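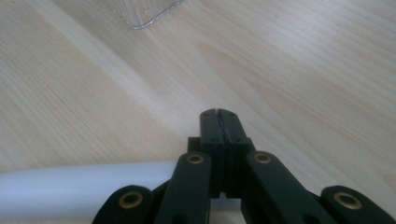 Fingers shut, wrist camera view. My planner has opinions about this.

**gripperwidth_regret** (Welcombe forum, Perception & Planning)
My width estimator reads the finger gap from the wrist image. With the jaws closed it's perfect. Wide open, it wanders all over the place, and the planner decides it is holding something. It then carries the nothing very carefully to the drop zone. I trained on 2,000 labeled frames, of which 1,510 have the jaws closed. Yes, I heard myself type that.

**szenasi_g**
You've answered your own question. Rebalance and go to lunch.

**gripperwidth_regret**
Tried it. I cut the closed set to 800 and the error got smaller but still jumps whenever there's bare table between the pads.

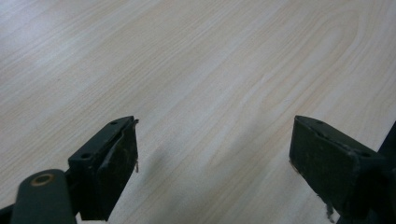
So now I'm wondering if it's latching onto the wood grain, or the shadow, or the ratty edges on the pads. Saliency maps blame all of them, which is very democratic.

**pan_aiguo**
Mask the background, keep the fingers, retrain. If the jumping stops, it was the table.

**szenasi_g**
Or read the encoder like a normal person. Why is a neural net measuring something that has a motor on it?

**gripperwidth_regret**
No motor. It's hand-held. No encoder either.

**szenasi_g**
Withdrawn. Put fiducial tags on the fingers, then.

**pan_aiguo**
Disagree, tags get covered the minute you pick up anything bulky. Mask first.

**gripperwidth_regret**
Masking tonight. Median filter stays on until then, don't yell at me.

14 shares | 3 comments

**xzhong:** We had this on Fandon. It was the shadow.

**kaiwen_m:** It's always the shadow.

**anqi.b:** Ours was a swapped label column.

This site uses cookies. Accept | Manage settings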